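Astuces d'atelier pour un club de robotique : ranger, nettoyer, régler

Notre club partage son local avec l'atelier couture, ce qui oblige à tout sortir et tout ranger à chaque séance. Voici ce qui marche chez nous, à Ploltville, après plusieurs saisons avec des élèves de 11 à 16 ans. Les conseils valent aussi pour un coin de garage ou une table de cuisine où l'on monte des projets le soir.

Les petites pièces

Les vis se trient par diamètre d'abord, par longueur ensuite. L'inverse paraît logique et fait perdre du temps, parce qu'on cherche presque toujours « une M3 » avant de chercher une longueur précise. Les boîtes à œufs en carton conviennent pour une séance, pas pour le transport. Pour transporter, prenez des pots de confiture à couvercle, étiquetés sur le côté et non sur le dessus.

Un plateau de four retourné, recouvert d'un torchon clair, fait un bon plan de démontage. Les écrous ne roulent pas et on les voit tout de suite. Menaka Nanayakkara ajoute un aimant de placard dans un coin du torchon pour les vis en acier. Les vis en inox n'y tiennent pas, prévoyez une soucoupe.

Les câbles

Enroulez toujours les câbles de capteurs à plat, en grandes boucles, et fermez avec un lien en velcro. Le ruban adhésif laisse de la colle sur la gaine et attire les poussières. Si le mal est fait, un peu d'huile de cuisine sur un essuie-tout, puis du liquide vaisselle bien dilué, et on sèche. Ne faites pas cela près d'un connecteur.

Un câble douteux se marque au vernis à ongles rouge et part dans la boîte « à tester ». On ne le remet jamais dans le bac commun, même pour dépanner.

Le plan de travail du robot

Le projet de cette année, baptisé Masier, se déroule dans une enceinte ouverte vers le bas sur un fond gris mat. Nous avions commencé avec un fond blanc brillant. La caméra y voyait surtout les reflets des lampes, et les élèves passaient la séance à déplacer les lumières. Un fond mat, gris moyen, règle une bonne partie du problème. Peinture acrylique de loisirs, deux couches fines au rouleau mousse, 9 heures de séchage entre les deux. Le rouleau à poils laisse un grain qui retient la saleté.

Pour l'entretien, chiffon microfibre à peine humide, sans produit. Les lavettes éponges laissent des traces qui se voient sous une lumière rasante. Un point noir sur le fond peut être une poussière, une miette ou un éclat de peinture : passez le doigt avant de frotter. Si c'est un éclat, une retouche au pinceau fin suffit.

Les pièces transparentes

Ce sont les plus pénibles, à nettoyer comme à faire reconnaître par une caméra. Un dôme transparent et brillant renvoie tout ce qui l'entoure, y compris les couleurs, et son contour bouge dès qu'on change l'éclairage. Arif Begum, qui s'occupe de la partie vision avec les plus grands, fait commencer tout le monde par le bord. Avec un fond gris uni, un bord bien éclairé ressort en clair, alors que l'intérieur reste un mélange de blanc et de reflets déformés dont le programme ne tire pas grand-chose.

Pour les nettoyer :

– Soufflez d'abord la poussière avec une poire. Un chiffon passé sur du plastique poussiéreux le raye.
– Eau tiède et une goutte de liquide vaisselle, du bout des doigts.
– Rinçage à l'eau déminéralisée, celle du fer à repasser, pour éviter les auréoles de calcaire.
– Séchage suspendu, puis microfibre propre pour les dernières gouttes.

Pas d'alcool ni de produit à vitres sur le plastique transparent. Certains se voilent en quelques minutes et cela ne se rattrape pas. Manipulez ensuite par la fixation ou avec des gants en coton – une trace de doigt devient une tache floue à l'écran.

Pour les essais, suspendez la pièce par le haut et laissez un espace libre dessous. Son ombre reste alors douce et facile à distinguer de l'objet.

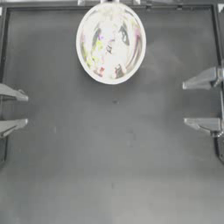

Les réglages avant chaque séance

Gardez une fiche plastifiée près du poste. La nôtre tient en peu de lignes : lampes toujours à la même place (repères au ruban de peintre sur la table), rideau tiré, fond essuyé, supports serrés à la main, puis une prise de vue à vide. C'est cette dernière qui sert de comparaison quand quelque chose cloche. Elle prend moins d'une minute et les élèves l'oublient sans arrêt.

Éteignez le néon du plafond si vous pouvez. Une lampe de bureau placée de côté et adoucie par une feuille de papier cuisson donne une lumière plus régulière. Ampoule LED uniquement, et le papier à bonne distance de l'ampoule.

Ranger en fin de séance

Comptez 7 minutes. Honeylyn Pangilinan a essayé cinq, il restait toujours des tournevis sur les chaises. Chaque équipe vide son plateau, referme ses pots et note sur le cahier ce qui manque ou ce qui a cassé. Les batteries partent dans leur sac ignifugé, sur l'étagère en métal, jamais dans un tiroir avec des vis.

Les pièces transparentes se rangent séparément, chacune dans une vieille chaussette en coton lavée sans adoucissant. L'adoucissant laisse un film gras. Le papier journal déteint et le papier bulle marque le plastique quand il fait chaud dans le local.

Le fond gris se range debout, face contre un drap. Posé à plat sous une pile, il prend des marques brillantes qu'il faut ensuite repeindre.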